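Chapter 7
When the Work Changes Hands: Automation on the Packing Floor

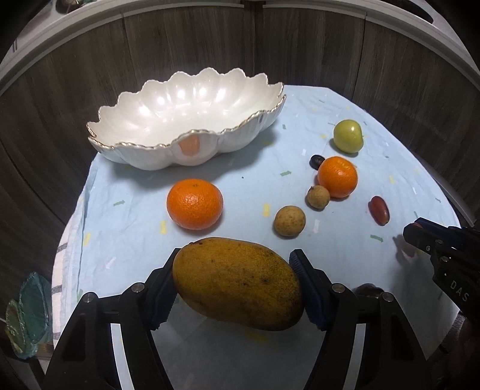
Most people who pack fruit for a living can tell you very little about how they do it. They pick up a mango, they know whether it is ready, and it goes into one tray or another. Ask them what they felt or saw and there is usually a pause. This chapter is about what happens at a workplace when that kind of knowledge has to be put into a form a machine can use, and what becomes of the jobs built on it.

In the earlier chapters we looked at automation in settings where every part is the same. A bottle cap arrives at the same place, the same way up, thousands of times a shift. The machine that handles it can be fast and nearly blind. Fruit is a different problem. An orange can roll. A ripe mango bruises under a pressure that a green one would not notice. A grape and an orange may be headed for the same gift basket, and they can't be held in the same way. For many years this was enough to keep hand packing in human hands, even in plants where the washing, weighing and labeling had long been done by machine.

The case of Skellotden

Skellotden is a mid-sized packing house that prepares mixed fruit for hotels, hospitals and grocery chains. Before the changes described here it had 461 employees, most of them on the packing floor. Work was organized by table. Each table had its own lead, and new hires learned by standing next to someone who had been there longer. There was no written manual for grading by touch.

The company bought its first robotic packing cells from Trisell, an equipment supplier. The plan was simple on paper. Two cells would run alongside the hand tables for one season, packing the easier orders. If they kept up, more would follow. The software was to be trained partly on examples recorded by people using hand-held grippers, so that the fingers of the tool in the worker's hand matched the fingers on the machine.

That last point had an effect on the workplace that management had not planned for. Somebody had to do the recording, and it had to be somebody who knew fruit. Keerthana Lobo, then a table lead, was among the first to be moved over. Her hourly pay stayed the same. Her job title did not change for eleven months, although she no longer packed anything that was sold.

"With my hands I never thought about it," she told us. "With the gripper you have to think. Where do I take hold, how hard, which piece do I move first so the others don't roll. The first week I was slower than a trainee, and I had been doing this for years."

Her supervisor, Volkan Tokgöz, had to decide how to measure this new work. The packing floor had always been run on trays per hour. Recording could be counted too, and for a time the target was up to 500 pickups a shift. Workers met it by choosing easy fruit and setting it out with wide spaces between the pieces. The recordings were of little use for the crowded, mixed tables the machines would have to deal with. The target was dropped in July, and the recorders were asked to plan their own sessions and keep a short log of what they had tried.

Three changes in that story come up again throughout this chapter.

The first is a change in tasks. Lobo's skill was still needed, but it was used to show and explain where before it had been used to produce. Economists often speak of machines replacing tasks within a job. We will also look at tasks that machines create, who gets them, and whether they last.

The second is a change in measurement. A number that works well for one kind of work can do damage when it is carried over to another. Section 7.3 returns to the trays-per-hour rule and follows it through a second company, Juneck, where it was kept.

The third is a change in standing. At Skellotden, the older packers had been the people others went to with questions. Once the cells were running, questions went to the technicians. Ramiro Arroyo, who had trained many of the packers himself, put it this way: "They still ask me about the fruit. They don't ask me about the line anymore."

What the workers wanted to know

Before the trial began, the company held meetings on each shift. Obsa Adugna, who took notes for the workers' side, kept a list of the questions raised. Few were about the technology. People asked whether the recorders would be paid a higher rate, who would clear a jam and whether they would be trained to do it, and whether the recordings could be used to judge a person's speed. Several wanted to know what would happen to the night shift.

Some of these had clear answers and some did not get one until much later. Ekrem Ekinci, the plant manager, said afterward that he had come prepared to talk about safety guards and floor space, and was asked about neither.

As you read Section 7.1, keep Adugna's list at hand. For each question, note who at the plant was in a position to answer it, and when.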